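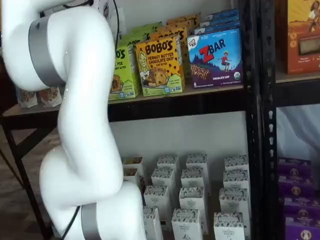

Ticket: shelf arm stops with "path blocked" on the snack bay
Opened by: Farah Harahap, floor staff
Assigned to: Wenche Hägglund, Rustad support
Priority: normal, raised to high on the second day
Status: closed, one follow-up open

Last updated: October, 4:15 p.m.

Problem as reported (Farah Harahap)

The arm starts its restock run on the snack bay and stops before it reaches the top shelf. The panel says "path blocked" and gives code 19. If I press resume it moves a little and stops again. I have cleared the floor in front of the bay and moved the cart away. Same result. The other bays are fine.

While it is stopped we can't get into that bay to fill it by hand, because the rule is to stay behind the line unless the arm is parked, and it won't park from code 19 without a supervisor login. Marlina is the only one on mornings who has it. Yesterday I waited 15 minutes for her to come off the register.

Reply (Wenche Hägglund)

Thanks. Code 19 is a planning stop. The arm has worked out that some part of it would pass too close to something it has on its map. It does not mean it touched anything. Please tell me:

1. Was anything changed on this bay in the last week, including shelf height?
2. Which Dadari map version is shown at the bottom of the panel?
3. Does it stop at the same place every time?

Reply (Farah Harahap)

1. Yes. Night crew raised the top board one slot so the granola bags would stand up straight under the new layout.
2. Map 200.
3. Same place, as far as I can tell. It gets stuck when it turns toward the Bobo's boxes.
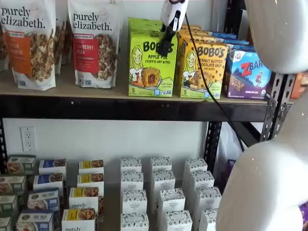 Reply (Wenche Hägglund)

That explains most of it. Map 200 was made before the board was raised, so the arm still has the old height for the beam and the boxes. Resume will never clear it. Please don't keep pressing it.

Steps for Marlina or anyone with the login:

Park the arm from the supervisor screen.
Set the bay to manual.
Run "rescan bay" with the shelf stocked the way you normally keep it.
Check that the new map number shows on the panel.
Run one cycle at slow speed before going back to 100 percent.

Note (Marlina Yeoh)

Done at 2:30. Rescan went through on the second try. The first one failed with "reference post not found" – I had the cart parked in front of the post. New map is in. Slow cycle finished with no stop.

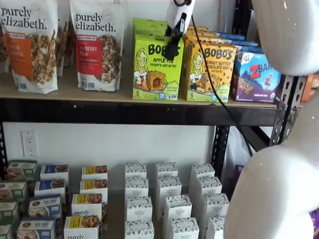 Snack bay, gripper above the Bobo's boxes on the top shelf.

Note (Farah Harahap)

Two full cycles on my shift, no code 19. You can close the fault part.

I want the other part written down somewhere. Before the arm came in, a shelf change was five minutes and we told whoever was on next. Now a shelf change means a rescan, and the night crew has no login and was never told it mattered. They did what they have always done. Rohani's crew got asked why they broke it, and I don't think that was fair.

The arm does save us the lifting on the bottom shelves and I would not go back to that. But the morning person now spends the first part of the shift checking the panel, and that time isn't on the schedule anywhere.

Reply (Aisyah Yeoh, store operations)

Agreed on both. Rohani Osman will get a supervisor login for nights, and I have asked Wenche to walk her crew through park and rescan. Shelf changes go in the Zustance log from now on, with the new slot number. I am adding 15 minutes to the opening shift for the panel check. Please tell me after a couple of weeks if that's enough.

Reply (Wenche Hägglund)

Training is booked with Rohani. I have also asked our side whether floor staff can be allowed to park the arm from a code 19 without a login. Parking is a low-risk move, but the permission is set for all Givance sites together, so it needs their sign-off. Leaving that as the follow-up.

Fault: closed, map out of date after shelf height change.
Follow-up: park permission for floor staff, waiting on Givance.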